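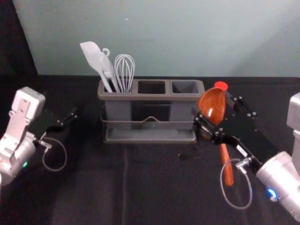

Jeptoo Odera wrote to us that the shared kitchen on the second floor is better since the new cleaning list, but she still finds other people's soup in the fridge after two weeks. She asks if we can have one day when everything without a name goes out. We talked about it at the last house meeting and most of the people agreed with her.

So from now the fridge will be emptied every second Tuesday, and the first time is 31 March 2026. Please write your name and your room on each box before 5 in the evening. Milk and butter in the door can stay, they are for all of us. Sauces also can stay if they are closed well.

The freezer is a different question. Zainab Garba measured how much ice is inside and it was about 2 inches on the back wall, so the door does not close as it should. Rhea Ocampo will defrost it in July, when many of us are traveling home and there is less food. She needs one more person for the morning - please tell her at dinner or leave a note under door 13.

The kitchen money is 97 dollars at the moment. From this we buy dish soap, sponges and trash bags. Arnel Ignacio asked for a second rice cooker, and we will speak about it next time, together with the question of the noisy fan.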